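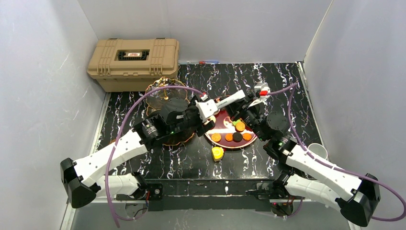 Clovari Redirect and Canonical Records

README and data card, release 2

Summary

Clovari is a set of records describing how web addresses were changed, merged or retired when websites moved from one content system to another. It covers 1484 site moves. For each move it holds the old addresses, the new addresses, the response returned by the server at the old address, and the canonical tag found on the page that finally loaded. It is intended for people who write or test redirect rules, and for those who study how search engines and visitors are sent from one address to another.

The records are maintained by the Declercq web archive group. The contact for all matters concerning this release is Nathalie Vanhove.

Contents of the release

The release is made up of plain text files in comma-separated form, encoded in UTF-8, with Unix line endings. The first line of every file gives the column names.

moves.csv
One row per site move. Gives the move identifier, the month in which the new site was opened, the type of content system before and after, and whether the domain name changed.

addresses.csv
One row per old address. Gives the move identifier, the old path, the new path where one exists, and the outcome code.

hops.csv
One row per step in a redirect chain. A single old address may have several rows in this file. Rows are ordered by the hop column, which begins at 1.

canonicals.csv
One row per final page. Gives the canonical address declared in the page head, the canonical address declared in the response header, and a flag showing whether the two agree.

robots/
A folder containing the robots file of each new site as it was served on the first crawl. Files are named by move identifier.

notes.txt
Remarks by the reviewers on individual moves. Not every move has a remark.

Columns in addresses.csv

move_id
Identifier of the site move. Matches the column of the same name in moves.csv.

old_path
The path and query string of the old address, without the domain. Percent-encoding is kept exactly as it was found.

new_path
The path and query string of the page that was finally reached. Empty where the outcome is gone, missing or loop.

outcome
One of the following values: direct, chained, gone, missing, loop, home. The value home is used where a specific page was redirected to the front page of the new site. It has been kept apart from direct because search engines commonly treat such redirects as missing pages.

first_status
The status code returned by the first request. 301 and 308 are permanent redirects; 302, 303 and 307 are temporary ones.

inlinks
The number of internal links to the old address that were still present on the new site at the time of the crawl. A value of zero means that none were found in the pages crawled. It should not be read as proof that none existed.

lang
The language declared in the page, as a two-letter code, or empty if none was declared.

How the records were collected

Site owners who took part supplied a list of old addresses before their move. In most cases the list was taken from the sitemap of the old site, supplemented by addresses drawn from server logs. Where the owner could not supply logs, the sitemap alone was used, and the column source in moves.csv reads sitemap_only.

After the new site had opened, the addresses were requested by the Rerska crawler, which was written by the group for this purpose. Rerska requests each old address once, follows redirects to a limit of 16 steps, and records every response on the way. Addresses that exceed the limit, or that return to an address already visited, are given the outcome loop. The crawler identifies itself in the user agent string and does not run scripts. Redirects carried out by a script in the page are therefore not recorded, and the page that contains the script is treated as the final page.

Meta refresh tags are recorded in hops.csv with the type meta, provided that the delay is zero. Tags with a longer delay are ignored.

A second crawl was carried out for every site after the first had been reviewed. Where the two crawls gave different results, the later result was kept in addresses.csv and the earlier one was moved to notes.txt. Differences were most often due to redirect rules being corrected by the owner in the days after opening.

Review

Each move was read by 2 reviewers, working separately. Their task was to confirm that the new page dealt with the same subject as the old one. They were given the title and the main heading of both pages, and the full text on request. Where they disagreed, the move was passed to the editor of the release, whose decision is recorded in the match column of canonicals.csv.

Reviewers were asked not to judge whether the new page was better or worse than the old one. A shortened page on the same subject counts as a match. A category page that merely lists the subject does not.

Addresses with query strings

Query strings proved to be the most frequent cause of error in the first release, and the rules have been rewritten. Tracking parameters are removed before comparison, using the list in the file strip.txt. Session identifiers are removed where the owner gave us the name of the parameter. All other parameters are kept, in the order in which they were found. Two addresses that differ only in the order of their parameters are treated as two addresses.

Sites that used a query string to select a page, such as those built on older shop software, have one row per combination that appeared in the sitemap or logs. Users who wish to work only with clean paths may filter on the column has_query.

Canonical tags

The canonical columns hold the address exactly as declared. Relative addresses have not been resolved. Where a page declared more than one canonical address, the first is given and the column multiple is set to yes. The agreement flag compares the header and the page head after resolving relative addresses and lowering the case of the domain. It doesn't alter the case of the path, which is significant on many servers.

Intended use

The records are suitable for testing tools that propose redirect rules, for teaching staff who look after websites, and for measuring how often common faults occur within the set. They may also be used to check the behaviour of a crawler against known chains, as the complete sequence of responses is included.

The records are not suitable for estimating how common any fault is on the web as a whole. The owners who took part had agreed to be observed and had been told in advance what would be checked. It is reasonable to expect that they took more care over their redirects than others would have done.

The records contain no search rankings and no visitor numbers. They cannot be used to show that a particular redirect practice led to a gain or loss of traffic. Requests for such figures cannot be met, as the group did not ask owners to provide them.

Known limitations

Sites in English, Dutch and French make up the greater part of the set. Other languages are present but thinly covered, and paths containing non-Latin characters are few.

Large shops are under-represented. Several withdrew before the second crawl, and their records were deleted in full.

Sites served behind the Ostadine cache layer may show a first_status that differs from the one sent by the origin server, as the cache replaces 302 with 307 in its default settings. The affected moves are marked with cache in the notes column of moves.csv.

The lang column relies on the declaration made by the page. It hasn't been checked against the text.

Privacy

Domain names have been replaced by the move identifier throughout. Paths have been kept, as the set would be of little use without them. Any path containing an e-mail address, a telephone number or the name of a private individual was removed before release. Owners were sent the list of remaining paths and could ask for further removals. Anyone who finds personal details that have been missed is asked to write to the contact, quoting the move identifier and the line number.

Changes since release 1

The outcome home has been added. It was formerly counted under direct.

The column match has been moved from addresses.csv to canonicals.csv.

Rows with an empty old_path have been removed. They had been produced by blank lines in the lists supplied by owners.

The robots folder is new.

Spelling of the column names has been made consistent. Scripts written for release 1 will need to be altered accordingly; a table of old and new names is given in columns.txt.

Licence and citation

The records may be copied, altered and shared for any purpose, including commercial use, provided that the source is named. The files in the robots folder remain the property of the site owners and are included with their consent for study only.

Please cite the set as: Clovari Redirect and Canonical Records, release 2, Declercq web archive group.

Corrections

Corrections should be sent to Nathalie Vanhove with the file name, the line number and the proposed value. Corrections accepted before the end of November will be included in the next release. Those received later will be held over to the one after it.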